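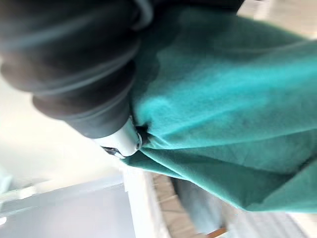 Zisari Soft Throw – Teal Green

Item 26-T
In stock at our Nendidton and Oltville stores

The Zisari is a plain throw for the couch, the guest bed or the back seat of the car. It is one color all over, a strong blue-green, with no print and no fringe. The surface is soft and slightly fuzzy. It drapes in broad folds and stays where you put it.

We have sold the Zisari for five years. The color was changed once in that time, in August, when the older and paler green was dropped. If you are trying to match a throw you already own, bring it in and hold the two together by the door. Store lights make the new one look bluer than it is at home.

Sizes
Lap
Single
Double
The double is made in one width, so there is no seam down the middle.

Washing
Machine wash cool with like colors. Wash it by itself the first time. No bleach and no fabric softener – softener flattens the surface and it does not come back well. Tumble dry on low or hang over a rail. Do not iron. Shake it out before folding.

Folding and storing
Lay the throw flat and bring the long sides together. Fold in half, then in half again, and finish with a loose roll or one more fold. Sharp creases will drop out after a day on the couch. A folded single fits on a Ragnarsson shelf with the 28 cm depth. The double needs the deeper shelf or a blanket box.

If it is going away for the summer, use a cotton bag. Plastic is fine for carrying it home but take it out after that. Up to 4 singles will go in our large cotton bag, sold separately. 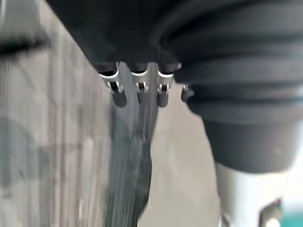
A customer in Oltville wrote to tell us that the single is too short for a tall person to nap under, and that the page ought to say so. She exchanged hers for the double and uses it folded over at the foot end. We agree with her on the length. The single is meant as a cover for a chair or across the knees, and anyone planning to sleep under one should order the double.

Another question we get is whether it sheds. There is some lint in the first wash or two. Clean the dryer screen afterward and keep it away from black clothes until then.

Returns
Unwashed throws can be returned to either store with the receipt. We can't take back washed ones unless a hem has come undone. Hems are repaired at the Nendidton store at no charge; leave the throw at the front counter with your phone number pinned to it.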